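Turning a Beat-Up Shipping Box into a Toy Drop-Off Tray

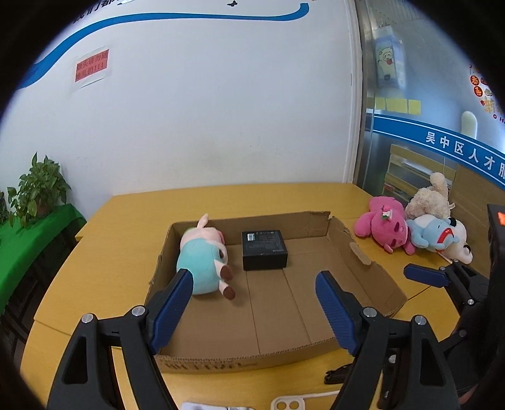 Filed under: Small Space Tidying

I go through a lot of cardboard. Kisico sends me drawer liners, Nududwood sends me shelf pegs, and every one of those boxes used to go straight out to recycling. Now I keep the sturdy ones and cut them down into trays for the table, so the stuff that has no home yet (a plush toy in a turquoise outfit, a little black package with a barcode on it) at least lands in one spot.

My trays are not pretty! The walls are low, the edges are torn, and I have made my peace with that. If you want yours neater, you can get there with ten more minutes of patience than I have.

What you need
A corrugated box
A ruler and a pencil
A utility knife, or good kitchen scissors
Wide paper tape, if you like a smooth rim

Step 1. Pull off the old tape and any loose labels. Go slowly, or the top layer of paper comes away with it.

Step 2. Measure 4 inches up from the bottom on every side and draw a line all the way around. I've tried shallower, but plush toys roll right over the side.

Step 3. Score along the line first, lightly, then go back and cut through. My friend Reda Ouali skips the scoring and just tears along a ruler – it's faster, and you get that ragged look for free.

Step 4. Press the floor flat with your palms and crease the corners again. A wall that flares out a bit is fine. If it bugs you, run a strip of tape around the outside corner and pull it snug.

Step 5. Tape the rim if little hands will be reaching in. Fold the tape over the cut edge so half sits inside and half outside.

Step 6. Fill it, but lay things down flat. Soft toys go on their sides along one wall, and small boxes go at the back with the label facing up so you can find them later.

I empty mine on Sunday night. Anything still in there gets put away or goes in the donate bag – no third pile, I've been down that road. When a tray gets too floppy I flatten it and cut another one.

Next up is a divided version for craft supplies, which I'm hoping to post in November.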